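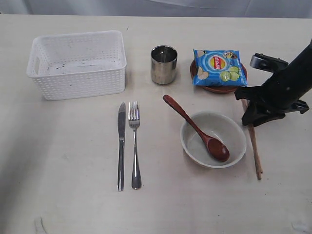

[satow-kitchen] Re: one basket per table, what goes in

From: Vendula Brabec
To: satow-kitchen
Date: 5 December 2025

Hi all,

Quick one before I have to run, and then it got long, sorry. Answering Zdislava's mail from last night (quoted at the bottom, scroll if you missed it) plus the things people have been asking me in the hallway.

Short version for those on their phones: yes to baskets, one per table, same stuff in every basket, baskets live on the low shelf at Malier and get carried out to the tables before the meal. Not piled in the sink afterward. More on the sink later.

What I laid out on the light table is more or less the idea. White basket with the holes, steel cup, the round wooden saucer, bowl with its spoon, flatware, one of the thin wooden sticks, chips. That's one person's worth. Multiply for the table. The chips are there for the December lunch only, please don't anyone start ordering Lay's by the case and putting it on the kitchen account.

Why the basket with holes and not the nice closed boxes Kvido found. You can rinse the whole thing, shake it, stand it on the rack. The closed boxes hold a puddle. We had the closed boxes in the old kitchen and I was the one wiping out the bottoms with a paper towel every time, so I have feelings about this. Kvido, they are lovely boxes, use them for the tea.

The white does show every mark. The one I used has gray smudges on the floor of it already and I'd like all of them scrubbed before the lunch. Old toothbrush for the little holes. Baking soda first and then dish soap, and if that does nothing then leave it, don't go at it with the steel wool, it scratches and then it's gray for good.

Flatware

This is where most of the questions were so let me go slow.

Knife and fork side by side, handles the same way, loose in the basket, no napkin roll. I know the napkin roll looks nicer. It takes two people a whole morning and then half of them come undone on the stairs, and somebody has to pick the forks up off the landing and wash them again. I have been somebody.

Only the steel set. We've got three different patterns mixed up in the drawer and I want the plain smooth one out for this, no plastic handles, no flowers. If you're not sure which, it's this:

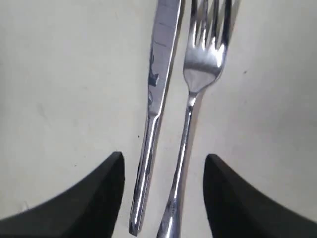 The plain set, knife left, fork right. Rounded knife handle, four tines.

Please sort the drawer against that when you're next in. Anything with a pattern goes in the shoebox marked Lavero and Manuela takes it down there, they're always short and they don't mind a mix.

Water spots. Dry the knives by hand straight out of the rinse, blade flat on the towel, wipe toward the tip. The blades on these are like mirrors and they show everything, spots and fingers and all. The forks I care less about. Between the tines yes, obviously, run the towel through, but nobody is going to hold a fork up to the window. (Evelien might.)

Spoons go in the bowls, not with the knives. Reason is the soup. Bowl gets handed over with the spoon already in it and the line moves. Last year we had the spoons in a separate jar at the end and everyone walked back for one, and then they met the people still coming.

Cups

Steel ones. Short ones. I know some of you hate drinking hot tea out of them and I agree, so tea is in the china as always, the steel is water and juice only. They stack, but please don't stack them wet, they grip each other and then it's a job getting them apart. Upside down on a towel overnight is best.

Budget while I remember. There is 3000 left in the kitchen pot until the new year and out of that I'd like to spend 400 on dish towels and a new rack, and nothing else until we've seen how the baskets do. Arain has plain cotton towels in packs. Not the fluffy kind, those leave hairs on the cups. If anybody has an objection to the towels say so by tomorow evening and otherwise I'm buying them.

Trying it out

I did the table up as a test the other day, put it all out, packed it, took it out again, packed it a differnt way. Things I learned, in no order:

Saucers first. Flat on the bottom, face up. If you put them in last they slide and sit at an angle and then the cup on top goes over when you lift.

Bowl second, on top of the saucer. Then cup inside the bowl if it fits, beside it if it doesn't.

Knife and fork down the long side. The wooden stick along with them or it rolls under everything and you forget it's in there.

Carry by the hole in the short end only if it's light. Full basket, two hands underneath. I don't care how strong you are.

Chips on the very top or you'll be serving crumbs.
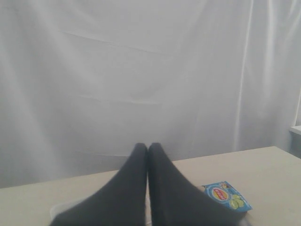 And then wipe the table BEFORE the baskets come out, not around them. The light tops look clean until the sun gets on them and then you see every smear and speck from breakfast. Warm water, a drop of soap, go the long way, dry cloth after. I noticed it on my own test table too, smudges all over, and I'd wiped it. Or thought I had.

Which brings me to who does what. I have put down names from the people who answered, shout if it's wrong.

Evelien Geerts: drying, and final say on the knives
Kvido Urban: carrying, shelf, labels on the shelf
Manuela Testa: sorting the drawer, the run down to Lavero
Zdislava: bowls and soup end
me: scrubbing baskets, towels, nagging

Labels. Kvido asked on the shelf or on the baskets. Shelf. Anything stuck on the baskets comes off in the wash and ends up in the drain, we had this with the jars. A strip of masking tape on the shelf edge with the table number, done. And please write it big, some of us go in there without our glasses.

How many. We have 14 of the white ones and that's enough for every table with spares. Don't let anyone tell you to go buy more. If one's cracked, tell me and I'll take it home for clothespins.

After the meal. Same basket, same table, everything back in dirty, carried to the left side of the sink. Scrape first. Rice and crumbs go through the holes and then they're on the floor all the way from the dining room to the kitchen, I followed a trail like that once. Then it all comes out, basket gets rinsed last with the sprayer, from the outside in, and upside down on the rack. Do NOT wash the forks inside the basket. I know it looks like a dishwasher basket. It isn't one and the tines catch in the slots.

The wooden saucers: in and out of the water, no soaking. Wipe, stand them on edge. A few drops of oil once a month if anyone feels like it, the walnut kind Manuela had was fine. The older round pieces that have gone scuffed and blotchy we keep for under the plants, don't mix those back in with the table ones. I found a pile of both together and spent a while separating them.

There was also a question about whether the round pieces should be in the basket at all, or stacked separately and brought out on a tray. I tried it both ways. Tray is faster to lay, basket is easier on the stairs. With the tray somebody has to hold the door. I'd say basket, but I'm not the only one carrying, and I can be talked out of it.

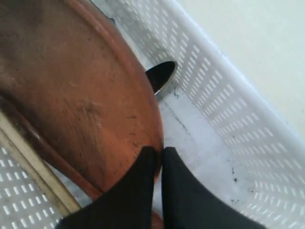 Zdislava Mikuš wrote:

> Hello everyone,
>
> before we decide on the baskets can I say something about
> weight. I'm all for getting rid of the trolley, it squeaks and
> it never did like the step by the door. But a basket with bowls
> and cups and saucers in it for a whole table is heavy, and it's
> the same few people carrying each time.
>
> Could the bowls stay in the kitchen? They have to come back to
> me for soup anyway. Then the basket is only saucers, cups,
> knives and forks. I would put a clean towel in the bottom too,
> the rattle going down the corridor is awful, and the little ones
> are asleep at the Malier end after lunch.
>
> Also, are we really doing a wooden stick per person? I thought
> those were for the apples. If they're for the apples they can
> go in a jar by the apples.
>
> And who has the big ladle. It was on the hook and now it isn't.
>
> Zdislava

OK so, Zdislava, answering in order.

Bowls stay in the kitchen for soup days, agreed, you're right, I was thinking of the cold lunches. For the December one it's soup. So bowls with you, spoons in them. Everyone else please cross out what I said up there about bowl second, for this time.

Towel in the bottom: fine, but a thin one, and it goes in the laundry after, not back on the shelf folded up damp. That's the smell we had in the fall.

Sticks. Yes they're for the apples. Jar by the apples is better, do that. Leave them out of the baskets then.

Ladle, no idea. I had the small one and I gave it back. Kvido? Check the box with the tea things.

Will bring the toothbrushes tomorrow, I have 2, someone bring another. Gotta go, bus.

Vendula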